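Search the archive
Advanced search
Category: Workshop and furniture › Tables and worktops
3 min read

Re: [benches] Filling old holes in a planked top

Samah El Ouafi wrote:

> I have taken on a joined plank top, softwood as far as I can tell, and it
> has old screw holes in it, a couple of them close to the front edge. I want
> to use it for folding and cutting cloth. Do I fill them, plug them or leave
> them alone? Also, is a gloss finish a mistake for fabric? My sister says
> everything slides off hers.

Samah,

I went through the same thing in December with the big table in our back workroom, so I can tell you what I did and what I'd do differently.

Ours came from Mundel when they cleared their old premises. It was a lot of table for the money but it had been used for all sorts, and there were holes in it from whatever they had screwed down. I meant to plug every one with dowel. In the end I left them. If you run your palm across each hole and it doesn't catch, it won't catch the cloth either. Any that do catch want a countersink bit turned by hand, two or three twists, then a rub with 400 paper wrapped round a pencil.

The ones near the front edge are the ones to be fussy about. That is where you drag the fabric over when you turn a piece, and a raised splinter there will pull a thread the whole width.
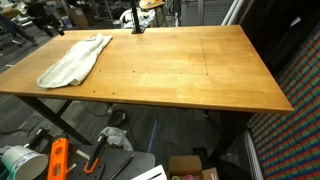
The top as it is now, with a white cloth on the left. Small dark holes or marks visible.

On the finish — mine is shiny and I like it. Cotton does slide a bit more than it would on bare wood, but for folding I find that a help. You can lay a piece down, smooth it out from the middle and get the wrinkles to the edge without lifting it. For cutting I put a mat down anyway. If you want more grip, go over the last coat lightly with a grey pad and stop there.

The one real drawback is glare. With the light behind you it's fine, but from the other side a white hem on a bright patch is hard to see. I moved my lamp and that mostly cured it.

I used the Tahiri floor varnish, five coats, thinned for the first. It cost me 289 with the brushes and I have most of a tin left if you can collect. Leave it a good week before you put anything white on it. I didn't, and had to wash a tablecloth twice to get the smell out.

Check the joints as well. If one has opened up, don't pack it with filler, as it will only crack out when the heating goes on. A thin line doesn't matter for cloth. Anything you can get a fingernail into is worth gluing and clamping before you varnish.

Hicham El Sherbiny

PS The Festeo clamps I mentioned in message 863 are still going spare. They are long enough for most tops.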